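The retable had been in the side chapel at Wimden so long that people hung their coats on the rail in front of it. Fidel Zúñiga moved three coats and an umbrella before he could set up his lamp.

"It's a Last Supper," said Maribel Salazar, who kept the keys. "We've always called it that."

"Who called it that first?"

She didn't know. Her aunt had called it that, and the priest before this one.

Fidel switched on the lamp and held it low, from the left. The varnish was brown and thick, and most of the men at the table were shapes with beards. The bread was clear enough. So was the hand of the man in the middle, raised over it. Everything to the right of that hand was soot.

He worked there through November, mostly in the mornings. He used cotton swabs and a solvent he mixed himself, and he put the used swabs in a jar. He cleaned a patch the size of a playing card, then the patch next to it. Maribel Salazar brought him coffee at ten and stood behind him while she drank hers.

On a Tuesday he found a hat.

It was a traveler's hat, wide, with a shell pinned to the brim. It lay on the floor by one of the benches. He called Yolanda Cuadros, who had written the only book on the Zapata workshop, and she told him not to touch anything else until she got there. She drove two hours in the rain and came in with her coat still buttoned.

"How many men at the table?" she asked.

"I've only got two clean."

"How many do you think?"

"I think three," Fidel said. "I think the rest is wall."

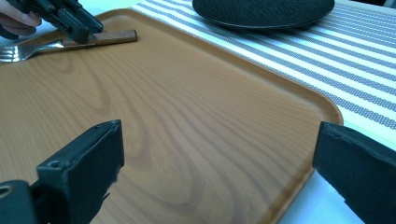 Yolanda pulled a chair up to the rail and sat down. She looked for a long time without her glasses and then with them.

"Emmaus," she said. "It's the supper at Emmaus. He's breaking the bread and they're just about to know him."

Maribel Salazar put her cup on the windowsill. "So it isn't the Last Supper."

"No. It's after. He's already been buried by then."

"We carry a copy of it on Holy Thursday," Maribel Salazar said. "On a banner. My mother sewed the fringe."

Yolanda said she was sorry, and then looked as if she wasn't sure why she had said it.

The next week the soot came off faster. The bearded shapes on the right had been put in by a later painter, maybe to fill out the company, and he hadn't been good. Their hands were like gloves. Under them was a plain gray wall and a window, and through the window a road with a very small figure walking on it. Fidel asked Yolanda on the phone whether he should take the extra men off.

"What does the parish want?"

"The parish wants to know what you want."

She said she would write to Milagros Cárdenas at the diocese. The answer took 25 days. It said that the decision should be made locally.

So Maribel Salazar decided. She came in before eight, when it was still dark outside, and asked Fidel to turn the lamp on. She looked at the bad apostles one after another. She had known them since she was a child and had given several of them names that weren't in the Bible.

"Leave me one," she said.

"Which?"

She pointed to the one at the far end, who had the worst hands of all and was looking out at the chapel instead of at the bread.

Fidel marked him on the diagram with a pencil. Then he opened the solvent and started on the man beside him.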